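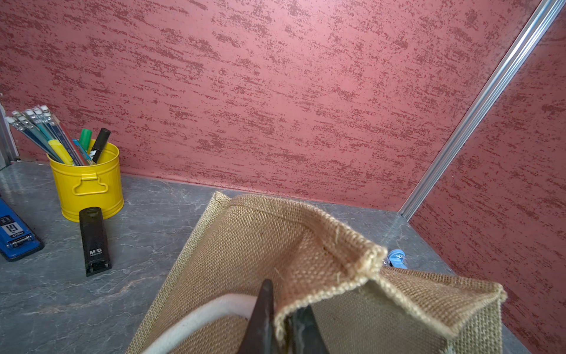
4.3 Rim condition and mouth opening

The third property recorded for each bag was the state of the rim, meaning the top edge of the fabric together with its hem and any binding sewn over it. In the earlier stages of the work the rim was treated as part of the body panel and scored with it. That approach was dropped when the packing trials showed that bags with near-identical panels could differ widely in how easily goods went in. The rim is therefore scored separately from this section onwards.

Of the 167 bags in the collection, all obtained from the 19 households described in Section 3, the jute bags gave the most varied results. Jute cloth of this weight holds a fold well. Once the upper edge has been turned over, the crease tends to remain, and the mouth settles into a shape that is partly open on one side and flatter on the other. Figure 4 illustrates a fold of this type in a burlap tote standing on a grey marble-patterned counter. One upper edge is folded over in a loose crease, and the opposing panel lies flatter towards the counter. The opening is clear enough to see into, and an off-white fabric, either lining or strap, is visible in the lower part of the bag.

Rims were graded on a four-point scale. Grade 0 denotes a rim with its binding intact and no fibres standing out from the cloth. Grade 1 denotes slight fraying of the binding or a small number of loose fibres. Grade 2 denotes fraying along more than half of one side, and Grade 3 any break in the hem stitching. The bag in Figure 4 was placed in Grade 1: the pale binding on the stitched hem is slightly frayed, and a few jute fibres stick out near the crease. Grading was done by Llewellyn and repeated by a second reader who had not seen the first set of scores. Where the two differed by one grade the higher was kept. No pair differed by more.

Mouth opening was measured at the widest point between the inner faces of the front and back rims, with the bag empty and again with a 500 g bag of rice laid flat on the base. The bag was set down on the counter without being shaken out or pulled square. Other items kept on the counter, such as the yellow metal pencil cup in Figure 4, stayed where they were as long as they did not touch the cloth. Clear counter depth was never less than 600 mm.

Two patterns were found. First, a weight on the base pulled the side panels upright in the cotton bags but had little effect on the jute ones, where the coarse basket weave appeared to carry the shape of the mouth with or without a load. Secondly, rim grade and mouth opening were only weakly linked within the jute group. A Grade 1 rim was as likely to stand open as a Grade 0 rim, and the position of the fold mattered more than the condition of the binding. Folds running along the rim narrowed the mouth evenly. Diagonal folds narrowed one end and left the other wide, and items were then placed almost wholly at the wide end.

The Semier and Stevens bags, both cotton with a taped edge, showed no lasting folds and are left out of the comparison in Table 5. The Menik bags are retained, although their shorter handles made it harder to hold the mouth steady during measurement. The Sunormont bags were measured twice, once in April and once at the close of the trials, and the second set of values is used throughout.

Fibre loss inside the bag was not measured. Loose jute was noted on the base of several bags after packing, but its source could not be traced to the rim with any confidence, and the lining, where there was one, made collection uneven. The handles are dealt with in Section 4.4.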